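Budgeting for a second handheld gripper set - what am I missing?

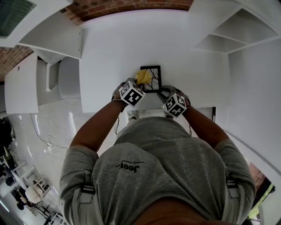

higinio_s
Trying to get numbers together before June. We run one pair of handheld grippers now, marker cubes on top, wrist straps, shoulder harness. Tasks are small household stuff - dusting, wiping, folding. Want a second pair so two people can record at once. Otik quoted 23 days lead time, Adirden won't commit to a date. Anyone bought from either?

bukus_dan
Otik, yes. Grippers fine, straps wore out in 4 months. Order spares with teh first batch, shipping kills you later.

Braulio Arriaga
Second pair is the wrong buy imo. Your bottleneck is people. Do you have anyone to wear it?

higinio_s
Yes, two trained already. They trade off and one sits.

Braulio Arriaga
OK then fair. Still budget cables before anything shiny. We lost more hours to bad cables than to the grippers.

esq_rental
Rent first? Esquivel does 90 day terms. No idea on marker cubes tho, ask.

bukus_dan
Disagree, rental sets come back beat up and you recalibrate every time. Buy.

esq_rental
Ours came clean. Depends who had it before you I guess.

higinio_s
Will ask Esquivel for a quote anyway. Leaning Otik plus 4 spare straps and a bag of cables. Harness I can get localy.

Comments (2)

marnie_k: Any update on the Adirden date? Same boat, Bukuscombe office.

Higinio Solís: Not yet. Going with Otik unless they write back.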